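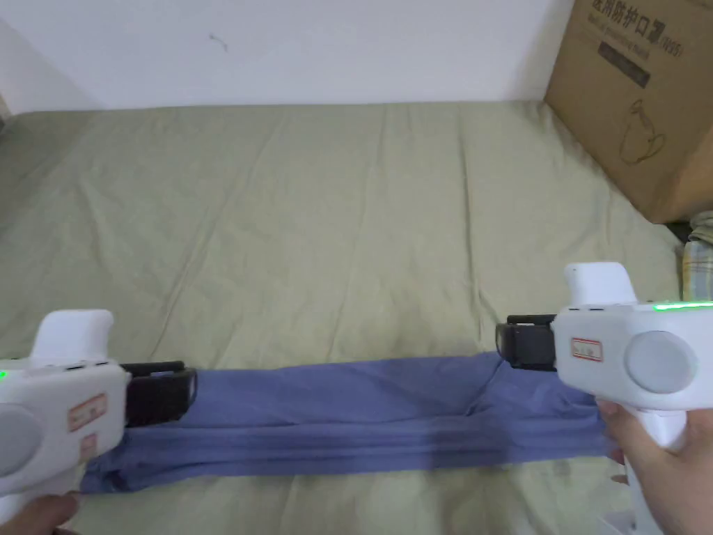

3.2 Folding on a soft surface

Most studies of household folding use a hard table. In our interviews, however, many people said that they fold their washing on the bed, and for this reason the second part of the study was carried out on a mattress covered with a sheet. The interviews were done in September, in the districts of Gebretsadik and Andau.

A cloth which is already folded into a long band behaves differently from an open one. When both ends are held and pulled apart, the creases run along the length of the band and the middle part becomes nearly flat, but the ends often keep a small heap of fabric (Figure 4). We call this heap the end bunch. It is important for the next fold – if it is not smoothed first, the thickness of the finished packet is uneven.

Figure 4. Blue-violet cloth folded to a band and held at both ends over a pale green sheet. The end bunch is seen at the left.

The Nulus list of folding steps, which we follow here, contains 3916 entries, and 45 of them concern bands. For each entry we noted the place of the end bunch and the direction of the main creases. Entries where the sheet below moved together with the cloth were marked separately, and they are discussed in Section 3.3.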